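Mendar open day -- anyone else go?

dullov_fan
Posted 5th July
Just back from the Mendar open day. Quick notes before I forget. Parking bad, coffee fine. Main hall mostly conveyors, skip it. Upstairs was the good bit -- two arms, a steamer and a plate on a plain table. No fence, you could stand pretty close.

pk3000
Was it fast tho? Saw the Zurotus demo last year and fell asleep

dullov_fan
Slow. Dont care. Glass lid is a nasty thing to grip.

grommet50
Disagree. Lid has a handle on top, thats the easy part. Soft food is the hard part, squeeze it and its ruined. And who pays for two arms to do buns

pk3000
^ this. One arm and a hinged lid, done

dullov_fan
Different ends on the arms, fingers on one side and a two-finger gripper on the other. My two from upstairs:

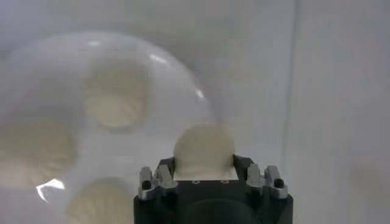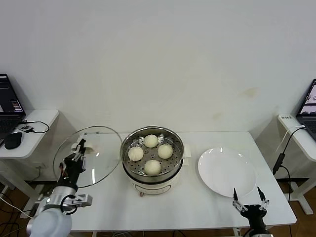 Anyway the staff said they want 100 clean runs in a row before they change the menu. Didn't say how many they have so far.

grommet50
100 is nothing. Our line at Contreras had to do 3000 before anyone signed

pk3000
3000 of what, buns?

grommet50
Jar lids. Still counts

dullov_fan
Is the handout online anywere? Left mine on the bus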